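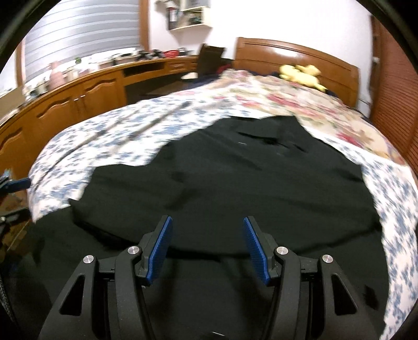 Mastex opens loan program for hand-held grippers

Anyone who has tried to teach a robot to fold a shirt knows that the folding is the easy part to describe and the hard part to record. Mastex, the small tool maker based in Skesesmont, thinks more people should get to try it, and in September it began lending out its hand-held gripper kit to households, schools and hobby groups.

The kit is called the Roder. It has two finger arms with ribbed pads, a grip underneath and a camera that looks out over the fingers. You hold it, squeeze, and do the chore with it: pick up a sleeve, pull it across, let go, pick up the hem. The recording goes to a small box that clips to a belt, and from there it can be used to train a robot arm fitted with the same fingers. No robot is needed in the house at all, and that is what makes this so much fun to write about. A bedroom and a pile of laundry will do.

Mastex has built 117 kits for the program. A loan runs 28 days and costs nothing beyond a refundable deposit. Borrowers keep a copy of everything they record, and they decide at the end whether to share it with the company's open collection or take it home and say no more about it. Shared recordings are checked for faces, mail and screens before they are added.

"We had plenty of recordings from our own workbench," said Corinne Szabo, who runs the loan desk. "The workbench is flat and well lit and has one gray shirt on it. People fold clothes on top of quilts. They fold black shirts on dark days. I want those."

Clothes are the first of the kit's task packs, and the one most borrowers seem to start with. It comes with a printed sheet of short jobs, beginning with laying a garment flat and working up to a full fold with the collar on top. Each job takes a minute or two. The sheet asks for 10 tries at each one and suggests turning the garment a little between tries, or moving to another bed or table if there is one. Dark fabric gets its own section, as folds and edges are harder for a camera to pick out on black cloth than on something pale.

We borrowed a Roder for an afternoon and had a great time with it. The first few minutes are clumsy - you reach for a cuff the way your own fingers would and come up with nothing, or with half the quilt. Then you start to slow down and come at the cloth from a lower angle, and it gets better quickly. By the end of the first sheet we were pinching single layers on most tries. The pads hold thin cotton very well. Thick seams are another matter, and a heavy hooded sweatshirt slid out more often than it stayed in.

There are a few things we would like to see changed. The kit is heavier than it needs to be, and our wrists felt it after an hour. The cable to the belt box is sturdy but likes to drift toward whatever you are working on, so it pays to tuck it behind your elbow before you begin. Left-handed users can swap the grip over, though the page that explains it is buried at the back of the booklet. Szabo says a lighter handle is being tested now and will be sent to current borrowers as a swap when it is ready.

The software is a pleasant surprise. It opens in a browser, lines up your tries side by side and lets you throw out the bad ones with a single key. Mastex asks people to hang on to the near misses, where the cloth slips and gets caught again, so think twice before you press it.

A second task pack, for dishes and cutlery, is being put together with Vukadinović, a workshop that makes replacement finger pads. It will include a softer pair of pads for glasses. The company hopes to reach 1000 shared recordings with the clothing pack before the new one goes out.

Loan requests are handled in the order they arrive. Kits can be picked up from the Mastex front counter in Skesesmont or mailed in a padded case with the return label inside. Groups may ask for two kits at once, and schools can keep theirs for a second loan period if the waiting list allows.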